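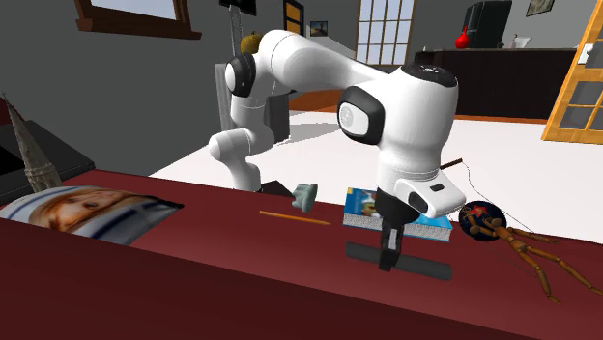
図1 Treltanoの評価シーン。グリッパが棒の中央付近の上まで降りた時点。

シミュレーション評価 定例打合せ 議事録

時期:2月
時間:13時30分~15時20分
場所:第2会議室およびオンライン
出席:ムワジュマ・テンバ(進行)、池田さやか、久保、鳥居、真壁(オンライン)
欠席:浜口
記録:久保

議題
1. 前回議事録の確認
2. 雑物あり条件での把持評価の結果
3. Clusutachによる失敗の分類
4. 動作区間の長さの比較
5. シーン生成と見た目の変更
6. 実機評価への持ち込み
7. 論文の構成
8. その他

1. 前回議事録の確認
前回の宿題のうち、接触判定の閾値の統一(鳥居)は完了。ログ保存先の移行(久保)は半分まで進んでおり、旧サーバに残っている分は今月中に移す。浜口担当の摩擦係数の再測定は本人欠席のため次回に回す。議事録の文面には修正なし。

2. 雑物あり条件での把持評価の結果
池田より報告。方策はQuispeの現行版で、学習後の重みは前回から変えていない。Treltanoで生成した卓上シーンで1,909試行を行い、成功は1,510試行だった。成功の定義は従来どおり、対象物を持ち上げて規定の高さで保持できたこととする。持ち上げたあとに滑って傾いたものも、保持時間を満たしていれば成功に数えている。

対象物は細長い棒で、卓上には雑物として本、木製のデッサン人形、額入りの写真、鉛筆のような細い棒などを置く。図1はその一例で、指先は棒のすぐ上にあり、すぐ後ろに青い表紙の本がある。池田によれば、このように対象物と本が近い配置で方策の差が出やすい。

テンバから、成功率だけを並べても雑物の影響と姿勢の影響が分かれないのではないかとの指摘。池田の回答は次のとおり。対象物の位置と向きは乱数の種を固定して雑物なし条件とそろえてあるので、同じ種どうしの組で比較できる。組での比較表は作成済みだが、種の対応がずれている行が見つかったため今日は配っていない。修正後に共有する。

真壁から、試行の打ち切りの扱いについて質問。時間切れは失敗に含めている。シミュレータ側の異常終了は集計前に除いて再実行しており、1,909試行には入っていない。再実行の記録はJomimariに残っている。真壁は、再実行で種が変わっていないことを確認してほしいと要望。池田が確認する。

雑物なし条件との差について、鳥居は手首カメラの入力が効いている可能性を挙げた。降下の終盤では手首カメラの視野の多くを本や人形が占める配置があり、対象物の輪郭が途中で切れる。固定カメラだけの方策では傾向が異なるはずだという意見。池田は固定カメラのみの重みを持っているので、同じ種で一通り回すことにした。計算資源は夜間枠を使う。

雑物に触れた場合を失敗とするかどうかで意見が分かれた。現行の定義では、雑物を押しのけても対象物を保持できれば成功になる。テンバは、用途を考えれば接触の有無を別の指標として出すべきだとの意見。池田は、接触を失敗に含めると過去の結果と比べられなくなることを懸念。主指標は現行のままとし、雑物への接触の有無を副指標として併記することで合意した。

3. Clusutachによる失敗の分類
久保より報告。失敗した399試行について、グリッパと対象物の相対軌跡を入力にしてClusutachでまとめた。軌跡は接触の直前から打ち切りまでを切り出し、時間方向の長さをそろえてから特徴に変換している。前回指摘のあった、原点の取り方による偏りは、対象物の座標系に変えたことでほぼ目立たなくなった。

得られたまとまりのうち、動画を見て意味づけができたものは以下のとおり。
・棒の長手方向に指がずれ、端をつかんで持ち上げる途中で落とす
・降下の途中で本や人形に指が触れ、対象物に届かずに止まる
・対象物の真上で上下を繰り返し、閉じる動作に入らない
・別の細長い物をつかみに行く

最後のものは、対象物と形の近い雑物がある配置に集まっている。図1の橙黄色の細い棒もその種類にあたる。ただし図1の試行そのものがこの失敗に入っているわけではなく、配置の例として使っている。

鳥居から、まとまりの名前は誰が付けたのかとの質問。現在は久保ひとりで付けている。テンバから、名前付けを複数人で独立に行い、一致の度合いを出すようにとの指示。久保、鳥居、真壁の三人で行う。事前に互いのラベルを見ないこと。ラベル表の雛形は久保が用意する。

真壁から、対象物の真上で上下を繰り返す失敗は以前の版でも見られたとの補足。当時は奥行きの推定誤差が原因と考えていたが、検証はしていない。今回はシミュレーションなので真の奥行きを入れた条件を作ることができる。池田が条件を追加できるか調べる。観測の入力形式を変えずに済むなら次回までに実施、形式の変更が必要なら見送る。

どのまとまりにも入らなかった試行の扱いについて。久保は「その他」としてまとめて報告する案。テンバは了承したが、割合が大きい場合は代表例を付録に載せること。

4. 動作区間の長さの比較
鳥居より報告。Quispeが一度に出力する動作の区間を20ステップにした場合と40ステップにした場合を比べた。雑物なし条件では両者に目立った差はない。雑物あり条件では20ステップのほうが成功が多く、差は降下の終盤に出ている。40ステップでは降下から閉じるまでをほぼ一続きで出力することが多く、途中で位置のずれが分かっても直しにくいというのが鳥居の解釈。

一方、20ステップでは区間の継ぎ目で速度が乱れる。シミュレーションでは成功に影響していないが、実機では振動になるおそれがある。真壁は、継ぎ目の前後で出力を重ねて平均する処理を提案。過去にJomimariの別課題で使ったコードがあるので、鳥居に渡す。

テンバから、区間の長さだけでなく観測を更新する間隔も同時に変わっている点の確認。現状では区間を最後まで実行してから次の観測を取るので、両方が変わっている。切り分けのため、40ステップを出力して前半だけ実行し、観測を取り直す条件を追加する。鳥居は追加に同意。計算時間が増える分は、試行の種を間引いて対応する。間引き方は池田と相談し、組での比較が崩れないようにする。

なお、2の1,909試行は20ステップの設定で行ったものである。報告資料の表の見出しに区間の長さが書かれていないので、追記すること(池田)。

5. シーン生成と見た目の変更
池田より、Treltanoの部屋と家具の組み合わせについて説明。図1は赤い卓を使った部屋で、背景に壁の額、窓、黒い天板の長いカウンターがある。部屋の見た目を変えても物理の設定は変わらない。背景だけを変えた比較では、固定カメラの入力を使う方策に影響が出る場合がある。

鳥居から、卓の色の影響を分けて見たいとの要望。暗い赤の卓に濃い灰色の棒を置いた場合と、明るい卓に置いた場合とでは、輪郭の見えやすさが違う。池田は、卓の材質だけを差し替えて照明と背景を固定する設定ファイルを作る。差し替えの候補は鳥居が選ぶ。

物の大きさの比率についても話題になった。現在の生成では雑物の拡大率に幅を持たせており、塔の模型や人形が実物として考えにくい大きさになることがある。真壁は、見た目の多様性のためには残してよいが、実機と比べる評価では除くべきとの意見。テンバも同意。評価用の設定を「広い範囲」と「実機に合わせた範囲」の二つに分け、論文の主な表には後者を使う。前者は学習用と付録用とする。今回の1,909試行は「広い範囲」に相当するため、後者の設定で取り直しが必要になる。池田から、取り直しは論文の表の確定前に終えられる見込みとの返答。

物の初期配置について、久保から、一部のシーンで物どうしがわずかに重なった状態から始まり、開始直後に跳ねるとの報告。図1のシーンではなく、別の種で確認したもの。安定するまで物理だけを進めてから試行を始める処理は入っているが、打ち切りが早い可能性がある。池田が該当の種を受け取って調べる。

6. 実機評価への持ち込み
真壁より。実機側の机まわりの準備は進んでいる。対象物の棒は、シミュレーションの形状に合わせて削り出したものを使う。表面の仕上げは未定で、つや消しにするか無処理にするかを次回までに決める。

雑物は市販品で代用する。配置の再現には、卓上に投影した輪郭に合わせて人手で置く方法を取る。置き直しの誤差をどう報告するかが課題。テンバから、同じ配置を別の人が置き直した場合の差を最初に測っておくようにとの指示。

安全面では、雑物に触れたときの停止条件を厳しめに設定する。停止した試行は失敗として数え、停止の理由を記録する。シミュレーションの副指標(雑物への接触)と対応が取れるよう、記録の項目名をそろえる。項目名の案は久保が作り、Jomimariの登録書式に反映する。

7. 論文の構成
テンバより構成案の説明。主な主張は、失敗の分類を使うことで、平均の成功率では見えない方策どうしの違いを示せるという点に置く。動作区間の長さの比較はその適用例として書く。背景と卓の色の比較は分量によって付録に移す。

池田から、図1を冒頭の図に使う案。テンバは、対象物と指先の間隔が狭く分かりにくいので、別の視点からの画像を横に並べることを求めた。アームの横側の視点で同じ時刻を描画し直せるか池田が確認する。キャプションには対象物と雑物の区別を書く。

関連研究の節は真壁が初稿を担当。分類の手順を書く節は久保。評価の節は池田と鳥居で分担する。用語は「把持区間」「動作区間」が混在しているので「動作区間」に統一する。英語版の用語はテンバが一覧を作る。

8. その他
・Jomimariの閲覧権限に、異動した人の分が残っている。久保が整理する。
・夜間枠の予約表が更新されていない。使う人は前日までに記入すること。
・動画の保存形式を変えたため、古い閲覧ソフトでは再生できない。手順書の該当箇所を鳥居が直す。

決定事項
・主指標の定義は変更しない。雑物への接触の有無を副指標として併記する。
・評価用シーンの設定を二つに分け、論文の主な表には実機に合わせた範囲を使う。
・失敗のまとまりの名前付けは三人で独立に行う。
・用語は「動作区間」に統一する。

宿題
池田:組での比較表の修正と共有、再実行時の種の確認、固定カメラのみの条件の実行、真の奥行きを入れた条件の検討、卓の材質差し替え用の設定、跳ねるシーンの調査、別視点の描画
久保:ラベル表の雛形、記録項目名の案、旧サーバのログ移行、閲覧権限の整理
鳥居:前半だけ実行する条件の追加、継ぎ目の平均処理の試行、卓の候補選び、手順書の修正
真壁:平均処理のコードの受け渡し、棒の表面仕上げの候補、置き直し誤差の測定計画、関連研究の初稿
テンバ:英語用語の一覧、構成案の更新版
浜口:摩擦係数の再測定(継続)

次回は同じ時間帯、第2会議室。資料は前日の17時までに共有フォルダへ置くこと。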